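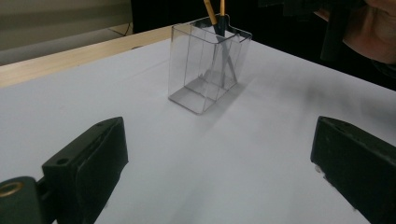 Clear boxes and the working desk

Storage for small stationery is usually bought last and replaced first. A desk is measured, a chair is tried, a lamp is chosen for its output, and the pens go into a mug. The mug is too deep for a rubber, too round for a ruler and too opaque for anyone to tell whether the thing wanted is in it. Clear open-topped boxes have been sold as the remedy for long enough that most shops now carry several, and the differences between them are worth setting out.

The first is height. A new pencil of standard length is a little over 17 cm. A box wall of between 8 and 10 cm will hold it at a usable lean, with enough of the shaft above the rim to be gripped without the fingers going inside. Walls lower than 7 cm let long brushes tip the box when it is nearly empty. Walls higher than 12 cm hide short pencils, and the user ends up turning the box over to get at them.

The second is footprint. Round pots let their contents slide along the wall until they bunch at one side. A rectangular base gives each item a corner to settle in, although two or three pencils in a wide box will still cross and lean against opposite walls. This does no harm to pencils. It is less good for brushes, which should stand with the bristles up and should not go in until they are dry. A rectangular box also sits flush against a wall or another box, which matters on a shallow desk.

The third is the plastic. Most clear desk boxes are polystyrene, acrylic or PET. Polystyrene is cheap, rigid and bright when new, but it crazes at the corners if dropped and clouds if wiped with solvent. Acrylic is heavier and keeps its clarity longer, and its scratches can be polished out with patience. PET flexes before it cracks and suits a box that is going to travel. The material is often marked on the base, sometimes as a recycling code and nothing more.

Clémence Besson fits out small studios and has specified clear boxes for most of them. Her last large job, a shared drawing room for the print workshop Escobedo, ran to 874 separate items of desk storage across two floors. She keeps her method short. Everything on the desk is sorted by length before any box is bought. Items used daily go in the open, items used weekly go in a drawer, and anything else leaves the room.

"People buy the box and then look for things to put in it," Besson says. "I ask them to lay the pencils on the table first. Then we measure the longest and the shortest, and we throw out the ones they have stopped sharpening."

She allows 3 open boxes per desk, and she fills each to no more than 65 per cent of its floor area. Above that figure a pencil cannot be lifted without bringing its neighbour with it. Below a third, the contents fall across each other and the box takes up more surface than it earns.

Placement gets less attention than it should. On a pale desk a transparent box can be hard to pick out at the edge of vision, particularly under flat light, and it will be knocked by a sleeve sooner or later. Besson puts hers at the back on the side of the drawing hand, a forearm's length from the edge. On a white top she sometimes adds a sheet of grey card under the base, cut to size. The card also stops the box sliding on a smooth finish.

Of the ranges we handled in July, the Malura was the plainest and the most consistent. Its walls were square to the base and the rim had been finished properly. The Skondden is lighter, with a thinner floor that bowed slightly under a full load of marker pens. It is the cheaper of the two and would serve for pencils alone. The Lastow comes with a loose divider, useful for separating coloured pencils from graphite, but the divider lifts out with whatever is wedged against it. A spot of clear glue cures this and makes the box harder to clean.

Cleaning is simple. Graphite dust collects in the lower corners and shows up badly through a clear wall. Empty the box, tap it out over a bin, then wash it in lukewarm water with a drop of washing-up liquid. Dry it with a microfibre cloth. Paper towels leave fine scratches on polystyrene, and a dishwasher will distort most of these plastics.

Pencil points left resting on the floor of a box will mark it in time. A disc of felt takes care of that, or the pencils can be stored points up.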